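Hello, and welcome to Jadus! If you got as far as this file you have probably already cloned the repository and are wondering which script to run, so the short version goes at the top and the rambling comes after it.

```
git clone --recursive <your mirror>/jadus
cd jadus
./setup.sh
python -m jadus.run --scene office_table --planner approach
```

A viewer window should open with the arm at home, and after a little pause (the collision meshes are slow to load, be patient with them) it will start planning. If the window stays gray, see the troubleshooting part further down.

# Jadus

Jadus is the planning and perception layer we use for tabletop work in simulation. It takes a scene, a target object and a contact point on that object, and it gives back a joint trajectory that brings the gripper there from above without scraping anything on the way. It also runs the cameras, writes the logs, and replays them later when somebody wants to know why a plan came out strange, a question that comes up more often than I would like.

The pieces live in separate packages so that you can use one without dragging in the rest:

- `jadus/scene` loads the room, the table, the arm and the objects
- `jadus/plan` holds the approach planner and the retiming code
- `jadus/see` does camera models, undistortion and object pose
- `wosa/` is our logger and replay tool, which started life somewhere else and keeps its own name
- `cister/` is the controller that follows the trajectories

## What the approach planner does

The default task is a small black box with controls along its top, set down on a wood-grain table. You choose a point on the panel, and the planner looks for a pose above it with the gripper pointing straight down, then a short straight descent to the surface. It sounds simple, and most days it is. The trouble comes with the knobs, which are low enough to be lost in a coarse collision mesh and tall enough to matter when a fingertip comes in between them.

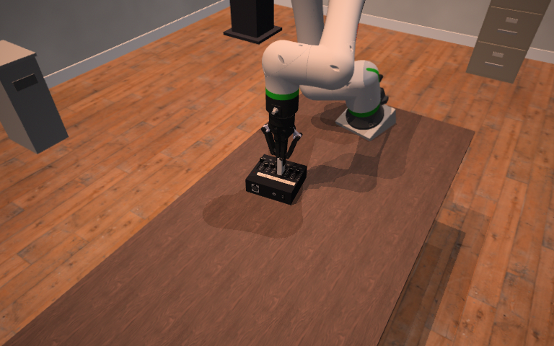

*Fingertip at the top panel of the box, `office_table` scene.*

For that reason the box has its own fine mesh, and the planner switches to it only for the descent. We tried using it everywhere and the planning time got so bad that Rosario Benedetti wrote a very polite note asking me to please put it back. I did. The switch height is `descent.fine_mesh_above` in the scene config, and you are welcome to play with it.

Please remember that shadows in the render have nothing to do with contact. Newcomers (me included, in my time!) like to judge the distance between finger and panel from the dark shapes on the table, and the renderer's soft shadows will fool you nicely. Ask the contact checker instead:

```
python -m jadus.plan.check --log last --pair fingertip,box
```

It prints the smallest distance for each step of the descent, negative where the meshes overlap.

## The wrist view

The perception code gets a wide-angle camera looking out past the fingers. The image is a circle with black corners, and every straight line in the room comes out bent, so a detector trained on ordinary pictures will be quite unhappy with it. You have a choice of undistorting first or working directly in the round image. We undistort for pose estimation and leave the image alone for everything else, as stretching the rim makes the floor and walls blurry for no benefit.
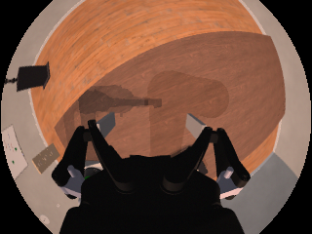 **Maintained by the Pagano Manipulation Software Group**

The gripper itself takes up a good piece of the lower middle of this view, and its finger pads move as it opens and closes, which means a fixed mask is no good. `jadus/see/selfmask.py` projects the gripper model into the image for the current opening and removes those pixels before anything else touches them. If you swap in another gripper, the self-mask is the step people forget, and the symptom is a pose estimate that sticks faithfully to the hand wherever it goes.

Do be careful with the shadows here too. The arm throws dark patches across the tabletop, right in the area where the detector is searching, and an early version of our threshold was very fond of them. The current one compares against a rendered depth image and is far better behaved. You can turn the depth check off with `--no-depth-gate` if you want to see how bad things used to be.

Default settings for the wrist camera:

| key | value | meaning |
|---|---|---|
| `wrist.rate` | 10 | frames per second written to the log |
| `wrist.mask_margin` | 11 | pixels added around the gripper mask |
| `wrist.undistort` | `pose_only` | see the paragraph above |

## The room view and replay

A wide camera watches the whole arm from across the room. The planner makes no use of it at all. It is there for people, and for Wosa, which can draw the planned path over the recorded one so you see where they part ways. I keep it open nearly all the time, since an elbow going somewhere silly is obvious from a distance and nearly invisible from the wrist.

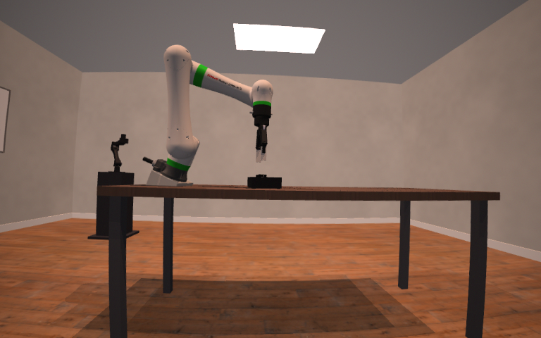
Guido Pellegrini, planning software lead

The pose to look for in replay is the hover, with the fingertips a short way over the object and free space still between them and its top. Cister waits there until the joint error settles, and only then hands over to the descent. If your arm goes straight through the hover without stopping, the settle tolerance is too loose; if it sits there forever, it's too tight, or the controller gains have been changed by somebody who didn't mention it.

```
wosa replay last --overlay plan --pause-at hover
```

## Troubleshooting

**Gray window at startup.** The meshes were not fetched. Run `./setup.sh --meshes` and try again.

**"No descent found."** Try rotating the approach with `--yaw-search`. The search goes through 19 candidate angles and keeps the best, and it does get slow on older laptops.

**Replay doesn't match the live run.** Check that both used scene format 2. Logs from the older format load without complaint and then put the table at the wrong height, and I am sorry about that one.

## Changes and contributions

Scene format last changed 08/10/2019. Patches are very welcome, small ones especially, and if you touch the planner please attach a Wosa log from before and after so that we can compare them side by side. Questions about Cister go to Rosario, anything about planning or the cameras comes to me, and if you aren't sure which it is, write to both of us and we will sort it out between ourselves.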